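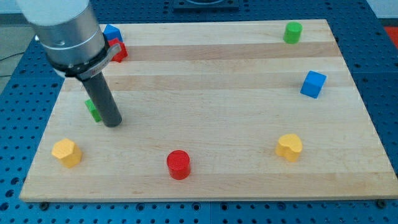 Figure 1. The strip board with the coloured blocks set out on it.

Laminated board and coloured blocks: project report
Vernier Workshop, first-year making project
Submitted 26 April 2020

1. Aim

The brief asked for a flat wooden board and a set of small coloured blocks to go with it. The board had to be made from narrow strips glued edge to edge, and it had to stay flat enough for the blocks to stand anywhere on it without rocking. The blocks had to be easy to tell apart by colour and small enough to pick up from above. We had four weeks of workshop time.

2. Materials

The strips came from the light-coloured stock in the Nedelcu store. They were already planed on two faces, but the shades did not match, and some were clearly warmer than others. We thought about sorting them so that the board went gradually from pale to tan. In the end we mixed them, partly because a sorted board looked like a mistake when we laid it out dry. The bands still show in the finished surface and we are happy with them.

Glue was the ordinary white wood glue kept in the workshop. The blocks were cut from square-section lengths supplied by Moserik, and the paint was a water-based set from Edix.

3. Making the board

Each strip was cut to 500 mm plus a little waste at the ends. We ran a plane along the edges until two strips held together against the window showed no light between them. This took longer than everything else in the project put together. One strip had a slight bow that could not be planed out without losing too much width, so it was replaced.

We glued up in two halves and then joined the halves. The first half was clamped too hard and most of the glue came out of the joints. It also lifted in the middle by a small amount. We noticed early enough to loosen the clamps, put a straight batten across and tighten again more gently. After 15 minutes the squeezed-out glue had turned rubbery and could be taken off with a scraper. On the second half we wiped it with a damp cloth instead -- this was a mistake, as it pushed thin glue into the grain and left patches that showed up later when we sanded.

When both halves were joined the board was trimmed square and sanded with 120 grit along the grain. We stopped there. A finer paper made the surface look better, but the blocks slid too easily when the board was tilted. The front edge was left square with only the sharp corner taken off by hand.

Screw holes were drilled close to the front edge, one towards each corner. The holes were countersunk first on a piece of scrap to set the depth. We used dark screws as they were what the workshop had.

4. Making the blocks

The blocks were cut using a stop on the mitre box. Without the stop our lengths drifted, and a block that is meant to be a cube looks wrong very quickly. The cut faces were rubbed on a sheet of abrasive paper taped to the bench, turning the block a quarter each time so that one side did not get lower than the others.

Painting was simple but slow. One coat let the grain through on every colour. Two coats were enough for the blue and the green. The red needed a third, and it stayed tacky for longer than the tin said it would. We stood the blocks on pin points to dry, and the small marks were touched in afterwards with a thin brush.

5. Checking the result

A steel rule was laid across the board in both directions and along the diagonals. There was a narrow gap under the rule near the middle joint, thin enough that a sheet of paper would just go in. Blocks placed over the joint did not rock.

Colours were checked under the workshop lights and again by the window. Blue and green were the pair we worried about, but both read clearly against the pale wood. Stacking worked when the faces had been rubbed flat. Two of the early blocks leaned when used as a base and were made again.

6. What we would change

The strips should be left in the workshop for some days before planing. Ours were glued too soon after coming out of the store, and we think this is part of the reason for the gap at the joint. We would also use the scraper on both halves and keep the damp cloth away from the board.

The total cost of paint was higher than planned because of the extra coats of red. A primer would probably have been cheaper. We did not test a clear finish on the board, and bare wood will pick up marks from hands, so an oil or a matt varnish should be tried on an offcut before June.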